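Trakach opens up its small-parts sorting service

I've been waiting for this one! Trakach, the Falulstead outfit that rents two-armed sorting cells to repair shops, has opened its service to anybody with mixed electronic parts on their hands. The starter plan runs 3 months and costs $2160 a month, and I got to spend a morning in December poking at it.

The pitch is simple. You bring your own parts, their people teach the arms your layout, and you rent the whole thing while it learns. I went in a skeptic about wiring (I've lost whole evenings to twisted pair), and wiring is what I asked Zuleica Lacerda to talk me through first. She runs customer setup. "Bring us your worst tangle," she told me. "A motor is easy. Wire has a different shape every time you put it down."
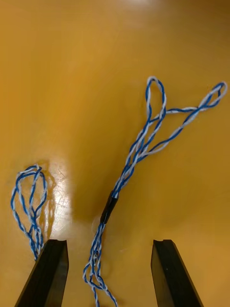 What you get for the money

The rental covers two arms, grippers with wrist cameras, a steel tray for the middle of the table and yellow bins to go on either side. Round circuit boards, wire harnesses, little cylindrical parts with their leads still on – all fair game. You choose what belongs in which bin, and you can change your mind later without paying for another setup visit, which I like a lot.

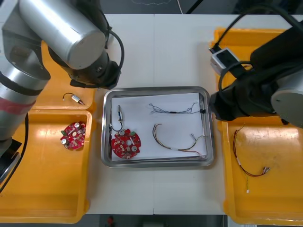 Training is included too, up to 138 part types, and that sounds like plenty until you start listing every connector in your shop. Past that you're into the custom plan, and I couldn't get a price for it out of anyone. The other thing I'd ask about is solenoids. Zuleica says parts with long leads take extra teaching, so if your bins are full of them, allow for a slower first month.

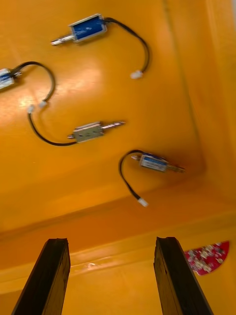
Where and when

Bookings go through the Skolesmont office for now, with Aguiar next on the list. There's a free demo if you bring a box of your own parts, and mornings before 10 are the easiest to get. I'm already filling a box!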